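How to Start Seeds in Cups on a Plain Table

You don't need a greenhouse or a rack of trays to start vegetables indoors. A table, a few drink cups and a bag of seed-starting mix will get you to transplant size. I start tomatoes, peppers and basil this way every spring.

What you need

Drink cups, 9 to 16 ounces
Seed-starting mix (I use Herix, but any fine mix will do)
A nail or small drill bit
A shallow tray to catch water
Masking tape and a marker
A shop light or a bright window

Step 1: Set up the table

Pick a spot that stays between 65 and 75 degrees and is out of the way of drafts. Wipe the top down with dish soap and water. Old soil left over from last year can carry the fungus that makes seedlings fall over at the stem, so wash your trays too.

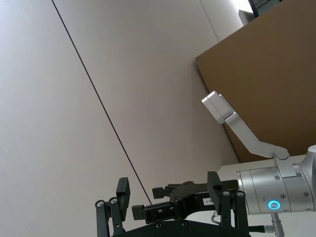

If you are using a shop light, hang it on chains so you can raise it as the plants grow. Start with it 2 inches above the rims of the cups. Plug it into a timer and give it 14 hours on, 10 hours off.

Step 2: Make drain holes

Turn each cup over and put three or four holes in the bottom. For plastic, warm the nail first or the cup may split. Paper cups punch easily but soften after a few weeks, so keep those for fast growers like basil and lettuce. I stack the cups and drill several at once - go slowly and hold the stack tight.
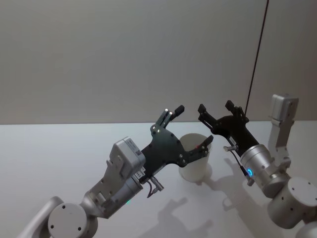 A cup on a white tabletop.

Step 3: Fill and plant

Put the mix in a bucket and add warm water a little at a time. It is ready when a handful holds together and gives up only a drop or two when squeezed. Fill the cups to half an inch below the rim and tap them down lightly. Don't pack the mix.

Check the packet for depth. Tomato and pepper seeds go a quarter inch down. Basil seed sits on the surface with a pinch of mix over it. Put two seeds in each cup and snip the weaker plant later. Write the variety on tape and stick it to the cup right away. I planted a tomato called Skurness next to two others one year without labels and never did sort them out.

Step 4: Water from below

Stand the cups in the tray and pour in half an inch of water. Leave them for 20 minutes, then tip out what is left. Do this again when the cups feel light. Watering from the top moves small seeds around and keeps the surface wet, which brings gnats.

Cover the cups with plastic wrap until the first sprouts show, then take it off the same day.

Step 5: Harden off and move outside

When the plants have two sets of true leaves and the nights stay above 50, set them outside in shade for an hour. Add an hour or two each day for a week. To plant, squeeze the sides of a plastic cup and slide the root ball out. Paper cups can be torn away.

Comments
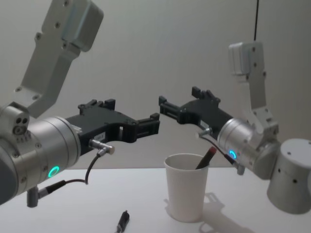 Joon-young Shim: I tried this with peppers and got good roots, but mine took almost three weeks to sprout. A heat mat under the tray fixed it for the second batch. I take the mat away once they are up, otherwise they get leggy. Do you feed them while they are still in the cups?

Reply from the author: Yes, once they have true leaves. Fish fertilizer at a quarter of the strength on the bottle, every other watering.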